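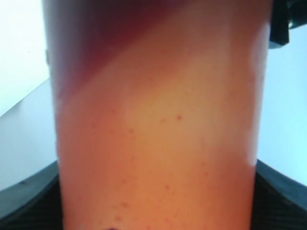
Filed under: Drinks

I have been making layered drinks at home for a few weeks now and the two colours still don't stay where I want them. The orange part is thick and full of small red specks, and the dark red part goes wherever it likes.

The blender is an old Mayrhofer. It cost me 22 pounds second-hand and it is loud, but it copes with frozen fruit. I pour slowly, down the side, and leave the drink alone after that. Stirring is for people who don't mind brown.

A bottle is easier to live with than a cup – it has shoulders and a screw neck, and it fits in the fridge door. I fill to just under the thread. Dark at the bottom and orange-red on top is the version I like best.

There are red dots up the white wall too. Warm water and washing-up liquid first, then a second go if they have dried.

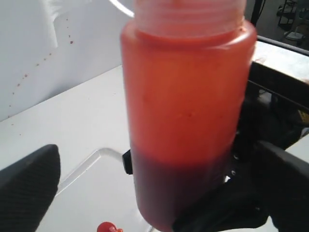 Skanen wrote that a spoon held upside down over the first layer slows the pour, and that the heavier one should always go in first. I will try it in March.

2 comments

Prurkach: Do you sieve yours? I can't stand the bits.

Grillside: Chill both halves before pouring.

Print | E-mail this post

This site uses cookies. OK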